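Jiltico: a small office suite for old laptops

README, updated August 22, 2026

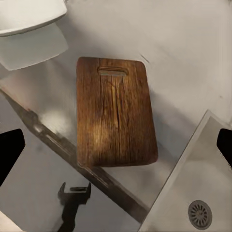

A reader of the last release notes asked why anyone would switch from the suite that came with their computer, and whether "free" would still mean free in two years. Fair enough. The program is under an open license, the full source is in this folder, and the license can't be withdrawn from a version you already have. If development stopped tomorrow, your copy would go on opening your files.

What is in it

Jiltico has a word processor, a spreadsheet and a simple address book. There is no slide program and no mail program. People ask for a slide program often. It is not planned.

The word processor does headings, footnotes, tables, page numbers and mail merge from the address book. It does not do tracked changes from more than one person. If you open a document with tracked changes in it, you will see the final text, and the changes are kept in the file when you save.

The spreadsheet has 166 functions. The list is in functions.txt, sorted by name. Pivot tables are missing. Charts are limited to bar, line and pie.

What you need

Any computer that can spare 2 GB of memory. The download is about 80 MB and takes up more room once it is unpacked, so clear out your Downloads folder first if the disk is nearly full. You don't need an account or a serial number. You need a network connection to get the installer and never again after that, unless you want updates.

Installing

Unpack the archive wherever you like. Run setup. It asks for a folder and a language, and whether you want your existing documents to open in Jiltico by default. The answer to the last question is set to No. You can change it later under Settings, File Types.

To run it from a USB stick, skip setup and start the file called portable. Settings are then saved on the stick. Don't pull the stick out while a document is open.

To remove the program, delete the folder. If you used setup, run remove first so the menu entries go too.

File formats

Jiltico saves to the open document formats unless told otherwise. It reads and writes the common commercial formats as well. Plain letters and ordinary tables come through well. Trouble starts with text boxes placed over pictures, fonts you don't have, and macros. Macros are not run at all. They stay in the file untouched.

Keep a copy of the original before you convert anything you care about. The batch converter (Tools, Convert Folder) writes to a new folder and leaves the old one alone. It handles up to 50 files at a time. Larger folders have to be done in several goes for now.

Fonts

Three font families are included. Brunet is the default for body text and has the same letter widths as the serif font most offices used for years, so page breaks should mostly stay where they were. If your document still runs over by a line or two, check the bottom margin before you change the font size. That was the cause in most of the reports we received.

Spell check

US English is built in. Other dictionaries are separate downloads in the Wositeck format, and files ending in .wos go in the dict folder. Restart the program after adding one. Your own added words are in user.txt, one to a line, and you can edit that file by hand.

Known problems

Printing envelopes on some older printers feeds them upside down. Turn on Rotate Envelope in the print window.

Autosave does not work on network drives that go to sleep.

The address book sorts names with accents after Z. A fix is expected in December.

On screens with very high resolution the toolbar icons are small. Use Settings, View, Large Icons.

Money

There is no paid version, no trial period and no advertising. Server costs are paid by Trostamgate, a small web host that gives us the space. They have no say in the program and get no data from it, as the program doesn't collect any. We don't take donations at present.

Getting help

Read manual.pdf first, then search the forum. When you report a bug, give the version number from Help, About, the system you run, and the steps that lead to the problem. Attach a file that shows it if you can, with private details taken out. Replies can take a week or more.

License

See license.txt. The fonts and dictionaries have their own terms, listed in the same file.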